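**Daralstead, 15 November 2020**

# Flallov will rent you a robot arm that doesn't exist yet

Flallov, the Daralstead automation outfit, has started selling time on Burska, a simulator for people who would like to break a robot arm without paying for one. A seat costs $248 a month. For that you get an arm, a table, a choice of rooms and as many do-overs as your patience allows.

The pitch is simple enough. Small shops write their pick-and-place routine at a desk, run it in Burska until it stops embarrassing them, then load it onto real hardware. Flallov says 103 shops signed up for the trial that began in March, and that 60 of them are now paying. What the rest are doing with their evenings, the company didn't say.

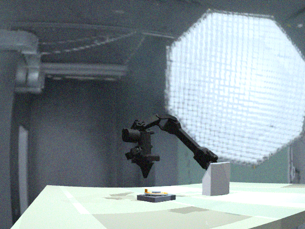 *A Burska scene with the gripper pointed down above the tabletop. The big octagonal softbox comes at no extra charge.*

Lighting is where Flallov has spent its money. Julián Cuesta, who runs the product, says customers kept tuning their vision code in a perfectly lit void and then meeting an actual window. Burska now lets them put lamps where they like and see what the glare does.

We tried it for an afternoon. Setup took roughly 5 minutes, and the arm moved smoothly on an ordinary office laptop. The menus are another matter. Saving a scene and deleting one sit side by side, in the same shade of gray, and we have now built our first workcell twice.

A cheaper tier called Pastor, with one arm and no custom rooms, is promised for next year. Flallov hasn't set a price. Cuesta would only say it will be "less," and declined to be more specific about less than what.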